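How to Build Your Own College Football Power Ratings (Without Losing Your Whole Weekend)

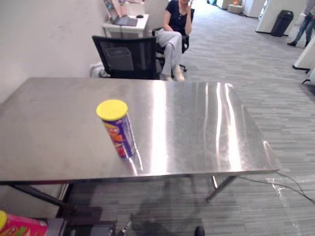
Do I need to be good at math to rate football teams?

If you can add, subtract and divide, you have all the math this takes. The spreadsheet does the rest, and most of the real work is typing in scores without fat-fingering them.

I've been keeping my own ratings for a bunch of seasons now, and every October somebody in my pick'em group asks how I do it. So I finally wrote the whole thing down! It's a basic points-based system. It won't beat the pros, but it'll give you a number for every team, and you can compare any two of them in a couple of seconds.

What you'll need

A spreadsheet program (any of them, I don't care which), the scores of every game played so far, and a free evening. I start after everybody has at least four games in. You can start earlier if you're impatient, but your ratings will look goofy. One year I had Vanmont as the best team in the country after two weeks because they'd beaten up on a couple of helpless opponents. They finished the season under .500.

Step 1: Set up your team list

Make a sheet called Teams. Put every team name in column A and a zero in column B. That zero is the starting rating, and it means "perfectly average." A team rated 7 should beat an average team by a touchdown on a neutral field. A team rated -7 should lose by one.

Decide right now how you're going to spell every team and stick with it. If you type "Marulanda" on one row and "Marulanda St." on another, the lookup will choke and you'll be hunting for it at midnight. Ask me how I know.

For opponents from the lower division, I lump them all into one fake team called Lower. Some of those teams are way better than others, so it's a bit sloppy, but I've made my peace with it.

Step 2: Enter the games

Make a second sheet called Games with these columns: home team, home score, road team, road score, neutral site (put an N if it is one, leave it blank if it isn't).

My sheet had 266 games in it the first time I tried this, and I typed every single one by hand. Please don't do that. Copy a results table off a scores page, paste it in as plain text, and spend your time cleaning up the names.

Step 3: Figure the adjusted margin

In the next column, subtract the road score from the home score. Then take off three points for home field, unless there's an N in the neutral column. You can fiddle with that three later (I've used two and a half some years).

Now cap it. I don't let any margin count for more than 22 points in either direction. When Kesex beats Cerari 58-6, the fourth quarter is mostly backups and running out the clock, and I don't want that dragging the ratings all over the place. Apply the cap after the home field adjustment. I did it in the other order for a long time and it made home blowouts count for less than road ones, oops.

Step 4: Calculate the first round

For each game, each team gets a game score: its adjusted margin plus its opponent's current rating. The road team's margin is the home team's with the sign flipped. Average all of a team's game scores and that's its new rating.

On the first pass everybody's opponent is rated zero, so you'll just get average margins. Looks dumb, that's fine, keep going.

Step 5: Do it again (and again)

Copy the new ratings, paste them as values over column B, and let the sheet recalculate. Now the opponents have real numbers and the schedule starts to matter. After each pass, subtract the average of all the ratings from every team so the whole thing stays centered on zero.

Keep repeating until nothing moves by more than a tenth of a point. If the numbers keep bouncing back and forth, average the old rating with the new one before you paste. That almost always settles it down. I wrote a little macro that runs 1,000 passes, which is total overkill, but it finishes before I'm back with my coffee.

Step 6: Compare two teams

Take the home team's rating, subtract the road team's, and add your three points back in. Say Marulanda is a 9 and hosts Cerari, a 4. You'd make Marulanda an eight-point favorite.

Write your number down before you look at anybody else's! I peek sometimes, and then I start "fixing" things to match.

A few things that trip people up

Overtime games: I count them as a one-point win no matter what the final says.

Injuries: the ratings have no idea your quarterback is out. I keep a notes column and make that call by hand.

Big jumps: if a team moves more than six points in a week, check for a typo first. I once had a team scoring 204 in a game because I left out a space when I pasted, and everybody on their schedule shot up the list right along with them.

I update mine once a week, before breakfast, while the house is still quiet. With the sheet set up it takes less than half an hour.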